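Eleven years on the night desk

The night desk at Edari takes its first call at ten and its last at six. The woman who runs it has done so for eleven years and asked us not to print her name, as callers sometimes try to find her.

She started at the Wako depot, answering the phone for a bus company with 63 vehicles. "It was lost umbrellas, mostly," she says. "Then someone rang at three in the morning because she couldn't sleep and wanted to know when the first bus went. We talked for an hour. I applied for this the week after."

The desk took 1,118 calls in February. Most were short. People ask about a prescription, or a neighbour's alarm, or whether the chemist in Dukau is open. A few want company and say so.
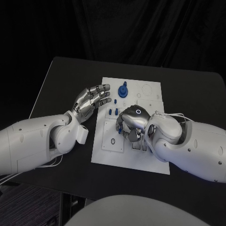 Two robot hands over a white board

Training lasts six weeks, and she thinks that is too short. New starters listen in before they speak to anyone. "They all want to fix things. I tell them to leave a gap after the caller stops. Count to four. There's usually more coming."

Her oldest regular is 86 and rings to read out the crossword clues he is stuck on. She keeps a dictionary by the phone for him — a paper one, with the back cover gone.

Sleep is the hard part. She goes to bed at eight in the morning with the curtains pinned and gets up at two. Her husband worked days at Ovia until he retired, and for years they met over one meal. "His breakfast, my supper. We both had toast."

She has no plans to move to days. "I did try it for a month. Too many meetings."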